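What is a treaty?

A treaty is a written agreement between two or more countries. Countries make treaties about many things: ending a war, sharing a river, catching fish or deciding where a border should run.

How is a treaty made?

First, each country chooses people to speak for it. They are called negotiators. They meet, often many times, and talk about every part of the agreement. When they agree on the words, the treaty is signed.

Signing is usually not the end. In many countries the parliament must also say yes. This step is called ratification — a long word for giving final approval.

An old story from Stavdale

The towns of Stavdale and Bornimum both used the River Ross, and for years they quarrelled over it. In 1335 they made an agreement. Stavdale could keep 6 mills on its bank, and Bornimum could send its boats past them without paying. The agreement filled a single sheet and lasted for nearly 300 years.

Who checks that a treaty is kept?

Sometimes the countries check each other. Sometimes they ask a court or a group of experts to help. If one side breaks its promise, the other may complain, ask for talks or leave the treaty.

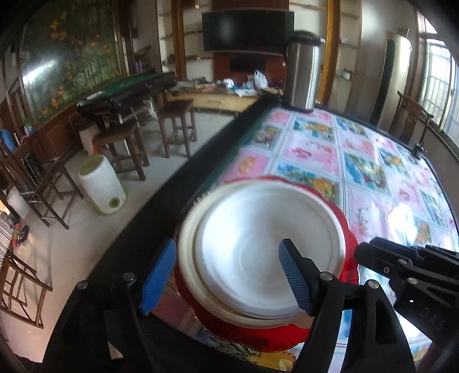 Two bowls and a red plate on a patterned tablecloth.

Do talks always take place in grand halls?

No. Some are held in offices, hotels or quiet country houses. Leaders may also talk during a meal, when there is more time to listen.

Words to remember

Negotiate: to talk in order to reach an agreement.
Ratify: to give final approval.
Border: the line between two countries.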